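Lista de verificação da cozinha – bancada, tábuas e recipientes
Apartamento Polmont, dezembro de 2025
Entrada 2 de 37 do caderno de vistorias

Situações usadas: conforme / conforme com observação / a corrigir / não verificado. Os comentários ficam logo após cada ponto. Quem fizer a próxima vistoria deve copiar os pontos em aberto para a folha nova e manter a numeração.

1. Acesso e piso
Situação: conforme.
Passagem livre entre a porta e a bancada. O tapete que escorregava em setembro foi retirado e não voltou.

2. Tomadas e cabos
Situação: conforme com observação.
Disjuntor diferencial testado pelo botão, desarmou e rearmou. A tomada perto da pia tem o espelho um pouco solto. Apertar o parafuso com a chave da caixa Burton, que fica na despensa.

3. Peças de madeira
Situação: conforme com observação.
Verificar rachaduras, farpas, pontas levantadas, cheiro de mofo e manchas escuras junto aos furos e canaletas. Passar a mão pela borda inteira, no sentido do veio. Nas peças com haste, segurar o disco com uma mão e tentar girar a haste com a outra: não pode haver folga.

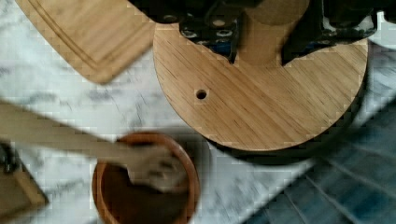

Sem farpas ao toque nas bordas. A haste está firme. Reaplicar óleo mineral próprio para contato com alimentos, camada fina, e deixar absorver de um dia para o outro antes de guardar. O frasco Clemeneck aberto ainda serve; anotar a data de abertura no rótulo, que está em branco. Não deixar nenhuma peça de madeira de molho na pia e não pôr na lava-louça. Secar em pé, com ar dos dois lados.

4. Tábuas de corte
Situação: a corrigir.
Limpar a canaleta com escova, que o pano não chega ao fundo. A tábua não pode balançar quando se apoia a mão num dos cantos. Para cortar, colocar embaixo um pano úmido dobrado ou a base antiderrapante. Falta a base: pedir uma nova à Bergeron, referência 118 do catálogo. Até chegar, usar o pano.
Manter tábua separada para carne crua. A marcação no verso está apagada e precisa ser refeita.

5. Bancada e recipientes
Situação: conforme com observação.
Antes de usar a faca, tirar da área de corte canecas, copos e pratos. Nada de louça apoiada em cima da tábua. Papelão não fica sobre a bancada durante o preparo: absorve líquido e escorrega. Tampas avulsas vão para a gaveta ou para o recipiente a que pertencem. Utensílios compridos só em porta-utensílios que não tombe com o peso; se tombar, guardar deitados. Potes com tampa de madeira: levantar a tampa pelo puxador e conferir se assenta por inteiro na boca do pote.
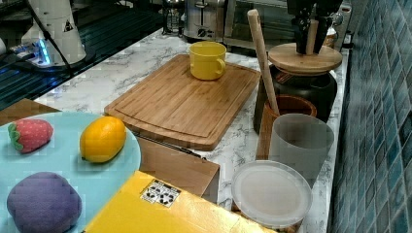 6. Parede e rejunte
Situação: conforme com observação.
Azulejos pequenos em tons de azul e verde, rejunte mais claro. Limpar com detergente neutro e escova macia. Não usar cloro nem produto ácido, que pode respingar no mármore. Refazer a vedação entre parede e bancada quando abrir; por enquanto está inteira.

7. Lixo e produtos de limpeza
Situação: conforme.
Produtos no armário alto, embalagens originais, tampas fechadas. Lixeira com tampa.

8. Extintor e manta antichama
Situação: não verificado.
A porta do armário do corredor estava trancada e a chave não estava no gancho. Verificar pressão, lacre e validade na próxima visita.

Pendências
– Espelho da tomada perto da pia
– Óleo nas peças de madeira
– Base antiderrapante e marcação no verso da tábua
– Chave do armário do corredor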